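Flat, Fitted and Folded: Marion Ritchie on Bed Linen in Furnished Lets
By Archie Rutherford
December 8, 2022 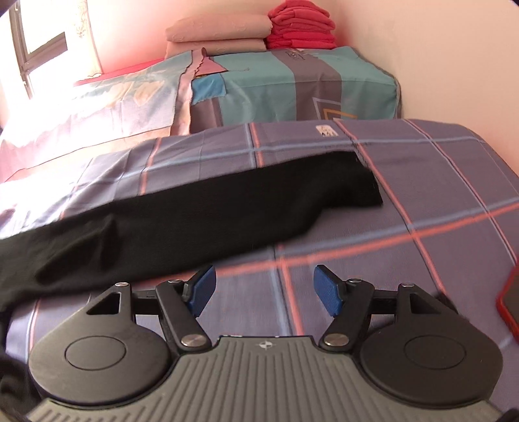 Marion Ritchie has been responsible for linen at Gillies, a furnished lettings firm, for 11 years. The firm runs 183 beds, and each bed is allotted three sets of sheets: one in use, one in the wash, one on the shelf. I spoke to her in November at the Gillies linen store, where she was partway through the winter stock check.

Her first subject was pattern. Most of the trade buys white, and she did too until her fourth year in the post.

"White can be bleached, and that is the whole case for it," she said. "The trouble is that a white single and a white double look the same once they are folded. People open three before they find the right one. Then they have three to refold."

She now buys by size and pattern. Singles are striped, doubles are plaid, and anything larger is a plain color. A check or plaid has a second use when the bed is being made. The lines in the cloth run parallel to the hem, so a sheet that has gone on crooked can be seen from the doorway. With a fitted sheet the lines also show where the elastic is pulling harder on one corner than on the others.

"If the line along the side of the mattress wanders, take the corner off and start again. Tugging at the middle does nothing. It comes back as soon as someone sits down."

The cloth has to be woven or printed square to begin with, and she rejects a fair amount on that point. On a recent delivery from Sisell, the pattern ran off by the width of a finger between the head and the foot. The sheets were returned. Her present supplier is Fledavus, whose plaid she has found consistent across four orders.

I asked about thread count. She does not use it for ordering. She goes by weight per square yard, the depth of the pocket on a fitted sheet, and shrinkage after five hot washes, which she measures herself with a steel tape. Pocket depth causes the most complaints. A mattress with a topper can be several inches deeper than the one the sheet was bought for, and the corners lift in the night.

"Measure the mattress with everything on it that is going to stay on it. Then allow two inches for tucking under."

Labels came up next, and took longer than I had planned for. Gillies wants the label at the foot of the bed, on the left as you stand facing the headboard. The position tells staff which way the sheet goes before they have spread it out. A label sewn in at random has to be hunted for, and she will pay to have it moved. Printing is another matter. Most care labels fade to nothing well before the sheet wears out, so the wash temperature is also written in the store ledger against the batch number.

The ledger is a paper one. A stock program called Forkilum was tried for one season and kept for the blankets only – Ritchie found that entering each sheet took longer than folding it.

On the making of the bed itself, her method is short. Strip everything, including the protector. Leave the mattress bare while the room is aired. Fit the two head corners, then the two foot corners, then run a flat hand from the center outward on each side. The top layers go on after the sheet has been checked.

She is strict about what is set down on a bed in the meantime. Throws, dark clothing, bags and phones all end up there, and she regards the habit as the main source of lost property and of lint.

"Dark fleece on a light sheet is ten minutes with a roller. And people leave a phone on the bed and then pull the cover up over it. We had one go through the laundry. The case survived."

Spending on bed linen this year was 2,000 dollars under the previous year, with 319 sheets withdrawn. Most of those had thinned along the center line. Withdrawn cotton is cut into dust sheets for the decorators, hemmed if there is time, and marked with a stitched cross so that it does not find its way back onto the shelf.

The next order goes in after the stock check. Ritchie expects to stay with plaid for the doubles and is looking at a deeper pocket for the rooms with toppers.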